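Okay so who else moved to a new town as a grown adult and realized they had no idea how to make friends anymore? Because that was me in January, sitting in my kitchen in Dilbridge, eating cereal for dinner and texting my sister about the neighbor's cat.

I'd had the same friends since college (hi, Imelda!) and I never had to work at it. We just sort of happened. So I tried everything. I joined a book club and didn't finish the book. I went to a pottery night where everybody came in pairs. I even said yes to a 5 a.m. running group, and if you know me at all you can stop laughing now.

What finally worked was choir! I can't really sing, but the sign at the library said all voices welcome, so I went and stood in the back with the altos. Sigita Eglītis shared her music with me and whispered the page numbers, and by the third week she was saving me a chair. There are seven of us who go for pie afterward now, and we talk way more than we sing.

The other thing I'd tell you is to keep one night a week open, even if you have no plans. I used to fill mine with chores so I'd have an excuse to stay in. These days I do the wiping and tidying in the afternoon with the radio up loud, and if somebody calls at six, I can just grab my coat and go.

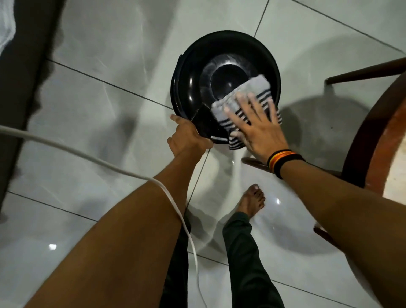

So what do you say to people?

Ask them where they get their hair cut, or who has the good tomatoes. People LOVE giving directions and opinions. Rimantas in the tenor section talked to me for a whole coffee break about bakeries, and then he introduced me to his brother Deividas, who gave me a ride home in the sleet. Tell me in the comments how you met your people, I want to hear all of it!

Last updated in January

273 shares | 294 comments

Recent posts
My sister came to visit and we ate everything
Five soups I make when I'm grumpy
Learning to like winter (still working on it)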